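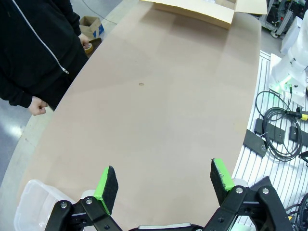 *The table, with a box at the far end of it.*

August 29, 2024

Ok so. Moving update, quick one, truck is at 5.

Kitchen is done. Bedroom mostly. Books are a disaster – I really thought I'd gotten rid of half of them in June but no, they just went to the hall closet and had babies. Bijan came by last night and carried the heavy ones down, and then we ate cold rice standing up becuase the chairs were already wrapped.

Money stuff for anyone who asked. First quote was $2245, which, no. Second guy wanted 700 plus gas and that's who we're using. Deposit on the old place should come back in full. Parvaneh says take photos of every wall before handing over the keys, so I did, even inside the oven.

Things I keep forgetting:

- forward the mail!!
- cancel internet (on hold forever yesterday, gave up)
- return Parvaneh's drill
- the plant

New apartment is number 103, ground floor, so no more stairs with groceries. Smaller though. Window looks at a fence. I like the fence ok.

Sad about the bakery downstairs. Went in this morning for one last sesame roll and didnt say goodbye or anything, just paid and left. Will go back on a weekend.

Tape is gone again. Off to buy more, then the bathroom shelf.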